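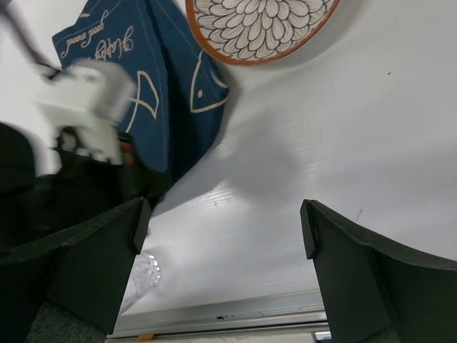 How fine does the Achari hand mill grind?

Fine enough for garam masala you can stir straight into yogurt with no grit, and coarse enough at the other end for cracked pepper on a steak. The dial under the burr moves in clicks, and most people end up living on three or four of them.

Print this page | E-mail this page

Achari Hand Spice Mill

We've carried a lot of grinders at Basar, and this is the one that never makes it back to the stockroom shelf after a demo. It's a clamp-on hand mill with a steel body, ceramic burrs and a long crank, made by the small Vorkix workshop, and it does whole spices. Coriander, cumin, black pepper, fennel, fenugreek, mustard seed, dried chili, broken-up cinnamon. You pour them in the top, you turn, and the smell gets to the far end of the kitchen before you've finished (coriander especially, which is a whole different spice when it's fresh, all orange peel and warm hay).

The hopper holds 60 grams of coriander seed, filled level. That's a big batch for a family and a small one for a pickle maker. Heavier spices like mustard seed pack in a bit more by weight. There's a lid, and you'll want it on for peppercorns, which like to jump.

What it's like to use

Smooth! The crank is long enough that you're never really leaning on it, and the handle spins freely on its own pin so your palm doesn't get rubbed raw. Cumin and fennel go through fast. Fenugreek is slow going because those seeds are like gravel, and we'd crack them on a coarse click first and then run them again fine. Whole turmeric root is too hard for any mill this size. Buy it ground.

Dried chilies should be stemmed and torn up. If they bend, they're too damp, so give them a few minutes in a low oven and let them cool completely. Same goes for anything you've just toasted. Warm spices are oily on the surface and will cake on the burrs, and then you'll be picking them out with a toothpick.

Setting the grind

Turn the dial all the way in until it stops, then back it out. One or two clicks gets you powder. Four or five is right for a rub, and past eight you're just cracking things. Never crank it empty at the tightest setting, as the burrs will touch and you'll hear it.

For a blend, grind the hard spices first and the leafy or papery ones last. Bay and dried curry leaf do better crumbled by hand before they go in.

Cleaning

Pull the pin, lift out the crank and the inner burr, and brush everything with the stiff little brush that comes in the box. A spoonful of dry white rice run through on a middle setting takes away most of the leftover smell. The burrs can be rinsed in warm water now and then, but dry them overnight before you put it back together. Keep the body out of the dishwasher, please. The finish goes chalky and there's no bringing it back.

Details

Body: powder-coated steel, in black or cream
Burrs: ceramic, replaceable
Clamp: fits most counters and tables, rubber-faced pads
Hopper: 60 grams (coriander seed, level)
In the box: mill, crank, catch jar with screw lid, cleaning brush, spare crank pin
Price: $138

The burrs are sold separately as a pair. Vorkix suggests a new pair after roughly 3,000 hoppers, so for a home cook we wouldn't put money aside for it just yet.

Pairing it with the Sadar tin

The Sadar spice tin has seven inner cups and a tight lid, and one full hopper of ground coriander fits in a cup with a little room to spare. Saskia Treloar, who does our spice buying, keeps whole seed in one and ground in another, and refills the ground one every couple of weeks. She says to write the month on a bit of tape under each cup. We've all started doing it and have thrown out some very sad paprika as a result.

A first blend to try

Four spoons coriander seed, two spoons cumin, one spoon black peppercorns, half a spoon fennel, two cloves, and one short piece of cinnamon broken small. Toast everything but the cinnamon in a dry pan until it smells good, cool it on a plate, then mill it all together at two clicks. It's lovely on roasted carrots and even better in lentils.

Shipping

The mill ships in its own carton inside a plain outer box. Cream is the one that sells out, and the next batch is expected in May.

Last updated: May, 4:30 p.m.

Reader comments

pepperpot_jo
Bought the black one in the winter and use it nearly every day. The clamp pads did slip a little on my marble counter until I put a damp dishcloth underneath. Fine since then.

Marguerite in Ohio
Does it do flax? My old one turned it to paste.

Basar shop desk
Marguerite, flax is tricky. Small amounts on a coarse click work all right, but fine settings will gum up. We'd stick with a blade grinder for that one.

dal_forever
Made the blend on this page with double the fennel. Do that!

T. R.
Wish the catch jar was bigger. Everything else is great.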